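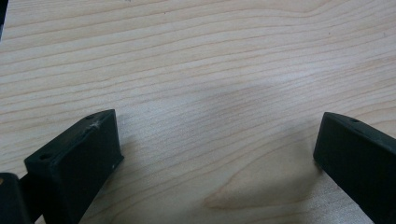
明るい色の木目

プルトネス・カヌークラブ > 会報 > 冬号 > 会員の話

カヤックを始めたころのこと、やめたころのこと
マトヴィー・カルペンコ(Matvii Karpenko)
聞き書き:ロハニ・ヒダヤット(Rohani Hidayat)
2024年12月

父はバスの整備をしていて、母は学校の食堂で働いていた。家に運動をする人はいなかった。父は若いころに少しレスリングをやったと言っていたが、写真も賞状も残っていないので、どの程度だったのかはわからない。妹は歌が好きで、今も合唱をやっている。カヤックを始めたのは家族でわたしだけだ。

家は川の近くにあった。窓から川が見えるほど近くはなく、坂を下りて、市場の裏を通って、それから土手に上がる。土手の向こうに艇庫があった。フリツェンコ艇庫という名前で、昔そこを建てた人の名字だと聞いた。屋根はトタンで、雨が降ると中で話ができなかった。学校の帰りに友だちと土手を歩いていて、艇を担いだ上級生が通るのを何度も見た。艇は細くて、思ったより長かった。あれに乗ってみたいと最初に言ったのは友だちのほうで、わたしはついて行っただけだ。友だちは秋が終わる前に来なくなった。

最初の日は乗せてもらえなかった。艇庫の床を掃いて、艇を拭いて、棚に戻した。次の日も同じだった。艇に乗ったのはそれからしばらくしてからで、桟橋から離れるとすぐにひっくり返った。九月だったので水はまだそれほど冷たくなかった。指導の先生は桟橋の上から見ていて、艇の水を出してまた乗れと言った。もう一度ひっくり返った。その日はそれで終わった。家に帰ると母が、髪が濡れているのはどうしてかと聞いたので、川で練習していると答えた。母は泳げない人で、しばらくは反対していた。先生が家に来て話をしてくれて、それで続けられることになった。先生が何を話したのかは知らない。お茶を飲んで、ジャムを食べて帰ったことは覚えている。

競技用の艇は、幅が狭くて底が丸い。止まっているときがいちばん不安定で、漕いでいれば少し落ち着く。子どもに教えるときは今もそう言っている。怖がって漕ぐのをやめると倒れる。だから最初のうちは、ゆっくりでもいいから左右を交互に入れ続けるように言う。ただ、言われてすぐにできる子は少ない。わたしもできなかった。まっすぐ進めるようになるまでに、秋の残りを全部使った。

冬は川が使えない。艇庫の奥に漕ぐ動作をする台があって、そこで練習した。木の箱に座り、滑車につないだ棒を引く。今のエルゴメーターのような表示はなく、先生が笛を吹いて始め、笛を吹いて終わる。あとは走ることと、懸垂と、腹筋だった。雪の日も走った。足が遅かったので、いつも列の後ろにいた。懸垂は得意だった。春になって水に戻ると、前の年に速かった子より前を漕いでいることがあり、自分でも驚いた。先生はほめなかったが、それまで使わせてもらえなかった新しいほうの艇を指さして、明日からあれに乗れと言った。

種目のことを書いておく。会報を読む人の中には、お子さんが入ったばかりで競技のことをあまり知らない方もいると思う。カヤックは座って、両側に水かきのあるパドルで漕ぐ。カナディアンは片膝を立てて、片側だけを漕ぐ。わたしがやってきたのはカヤックで、いちばん長くやったのは二人乗りの500メートルだった。前に乗る人がリズムをつくり、後ろに乗る人がそれに合わせる。前の人が舵も足で動かす。わたしは後ろに乗っていた。

後ろの席は前が見えない。見えるのは前の人の背中と肩で、ゴールまでの残りは音と、左右のブイの色で知る。前の人の肩が少し上がってくると、疲れてきたことがわかる。そのときに声をかけるか、黙って少し強く押すかは、組んだ相手による。わたしが長く組んだ相手は声をかけられるのが嫌いだった。レースのあとで、あそこで何か言っただろうと怒られたことがある。わたしは何も言っていなかった。隣のレーンの選手の声だったのだと思う。彼は信じなかった。それでも翌年も同じ艇に乗った。

練習が合わない日はずっと合わない。陸で並んで歩いても合わない。そういう日は先生が艇から下ろして、別々に一人乗りで漕がせた。川を上って、橋をくぐって戻ってくる。戻ってくるころには、だいたい腹が減っていて、何に腹を立てていたのか忘れている。今の子どもたちの二人乗りでも、同じことをさせる。効くときと効かないときがある。

試合でよく行ったのはディルケオの漕艇場だ。ディルケオは湖で、流れがなく、風が横から来る。川で練習している者には、最初は難しい。川だと水が動いているので、漕ぎが少し乱れても艇は進む。湖ではその分だけ止まる。初めてのディルケオでは予選で落ちた。宿舎に戻って、決勝に残った選手たちが翌日の準備をするのを見ていた。スープがぬるかったことを覚えている。帰りの汽車では誰とも話さずに寝たふりをした。先生はわたしの隣に座って、ずっと新聞を読んでいた。降りる前に、水を入れるときの手が高いと一言だけ言った。次の冬はそればかり直した。

手の位置の話は今も人によって言うことが違う。わたしは低めに教わったが、あとになって少し上げた。若いころに直したものを、また戻したことになる。体が変われば漕ぎ方も変わるので、どちらが正しいという話をする気はない。ヒダヤットさんからも、どちらで教えればいいのかと聞かれた。腕の長さを見て、パドルの長さを合わせて、それから考えればいいと答えた。まずパドルが体に合っていないことのほうが多い。

道具のことでは苦労した。若いころのパドルは木でできていて、先のところがすぐに割れた。割れると布を巻いて樹脂で固める。固めた分だけ重くなり、左右の重さが違ってくる。違うまま漕いでいると、片方の肩だけが痛くなる。シュティケルという小さな工房があって、そこのおじいさんが削り直してくれた。代金のかわりに魚を持って行ったこともある。工房はもうない。今のパドルは軽くて、水かきの形も変わった。便利になったが、桟橋にぶつけて欠けるのは昔と同じなので、置くときは必ず草の上に置いてほしい。艇の上に載せたまま離れないでほしい。風で落ちる。

兵役のあいだは漕げない時期があった。戻ってきたら、組んでいた相手は別の人と漕いでいた。当たり前のことなので文句は言わなかった。わたしは一人乗りで出て、成績はよくなかった。翌年、その二人がうまくいかなくなって、また声がかかった。そのあたりの試合の順位は、聞かれても正確に言えない。メダルは母が箱に入れて持っていて、引っ越しのときにいくつかなくなった。優勝したものは残っている。三位のものが見つからない。三位のレースがいちばんよく漕げたと今でも思うので、残念ではある。

そのレースもディルケオだった。朝から横風で、係の人がスタートの艇を押さえるのに苦労していた。わたしたちは端のレーンだった。出だしは悪かった。半分まで後ろのほうにいて、そこから前の人のリズムが一段上がった。打ち合わせにはなかったことだ。わたしは合わせるしかなかった。最後は腕の感覚がなく、水に入っているかどうかも背中の動きでしかわからなかった。ゴールしたあと艇が傾いて、二人とも落ちそうになった。岸で先生が帽子を振っていた。先生が帽子を取ったのを見たのは、あれが最初だった。

選手をやめたのは37歳のときだ。もっと早くやめるつもりだったが、毎年、次の春までと思っているうちにそうなった。やめるきっかけは大きなけがではなく、朝の練習のあとで仕事に行くと、昼に眠くなるようになったことだ。そのころは倉庫で働いていて、眠いと危ない。上司に言われる前に自分で決めた。最後の試合は地元の小さな大会で、若い選手と組んで出た。前には彼が乗った。遅いので途中で何度も声をかけたくなったが、黙っていた。

プルトネスに来てからは、はじめは自分で漕ぐだけのつもりだった。言葉がまだよくわからなかったし、教えるには言葉がいると思っていた。ヒダヤットさんが土曜の朝の組を見ていて、艇を運ぶのを手伝ううちに、桟橋の端に立って見ていてくれと言われた。子どもが倒れたら手を出す役だ。それなら言葉はいらない。そのうちに「もっと前」「ゆっくり」「下を見ない」を覚えた。今でもその三つで足りる日が多い。発音は子どもに直される。

いま見ている子どもたちの中には、速くなりそうな子も、そうでない子もいる。速くなりそうかどうかは、じつはあまり早くはわからない。わたしが子どものころに速かった子で、大人になるまで続けた人は少ない。続けた人が速くなったのか、速くなったから続けたのかも、よくわからない。親御さんから聞かれると困る質問なので、ここに書いておく。聞かれても同じことしか答えられない。

練習に来るときに持ってきてほしいものは、着替えとタオル、それに濡れてもいい靴だ。裸足で桟橋を歩かないこと。冬の間は水に出る日が少なくなるが、体操と漕ぐ動作の練習は続ける。手袋は、練習用の機械では使わなくてよい。水に出る日は、ライフジャケットを必ず着ける。上手になった子ほど着けたがらないので、家でも言ってほしい。

母は今も同じ家に住んでいる。電話をすると、川の水が多いか少ないかを教えてくれる。フリツェンコの艇庫は屋根を直したそうで、雨の日でも中で話ができるらしい。先生の娘さんが鍵を預かっている。艇は新しくなったが、わたしが床を拭いていたころの古い一人乗りが、棚のいちばん上にまだあると聞いた。底に布を貼った跡があるので、見ればすぐにわかると思う。春に帰ることができたら、見に行って、乗れそうなら乗ってみるつもりでいる。

(話は練習のあとに艇庫で聞き、順番を少し入れ替えてまとめた。固有名詞の読みは本人に確認した。次号は、同じ欄で女子ジュニアの遠征の話を載せる予定。原稿を書いてくれる人は、紙でもメールでもよいので、ヒダヤットまで渡してほしい。)

お問い合わせ | © プルトネス・カヌークラブ | ページの先頭へ戻る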